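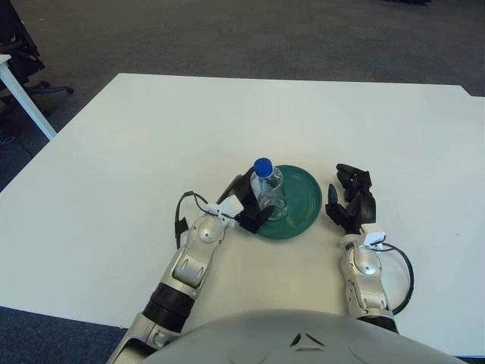

A charger plate, also called a service plate or underplate, is a large flat plate that marks a place at the table and sits beneath other dishes or drinkware. Food is not normally served on it directly. Most chargers are wider than a dinner plate and have a low rim, and many carry a simple surface pattern such as concentric raised rings, as on a round teal-green plate holding a small bottle of water with a blue screw cap. At casual meals and meetings a plate of this general type often doubles as a drink stand, keeping a bottle or glass off the tabletop.

Materials

Chargers are made of glass, ceramic, metal, wood, lacquer, melamine and other plastics. Plastic ones are light and stack easily, but many are for decoration only and are not meant to touch food. Glass and glazed ceramic are heavier and easier to wash.

Use

In a formal setting the charger is in place before guests sit down. Soup and starters are set on top of it. It is usually taken away before the main course, although some hosts leave it until dessert. When it serves as a drink stand, a plain or lightly ridged surface is preferred – tall ridges can make a narrow bottle lean. A rim helps contain drips.

Regional names

The household goods maker Nilow sold ringed plates under the name Kirnero, in 2 sizes. The larger was listed in its catalog as model 247. The designer Ridwan Ginting, who drew the pattern, spaced the rings more widely toward the rim. In the Pangaribuan catering trade the word Kirnero is still used for any colored underplate with rings.

Care

Plastic chargers should be wiped with a damp cloth and mild soap. Abrasive pads dull the finish, and dirt that collects between raised rings can be loosened with a soft brush.

See also

Coaster
Place mat
Table setting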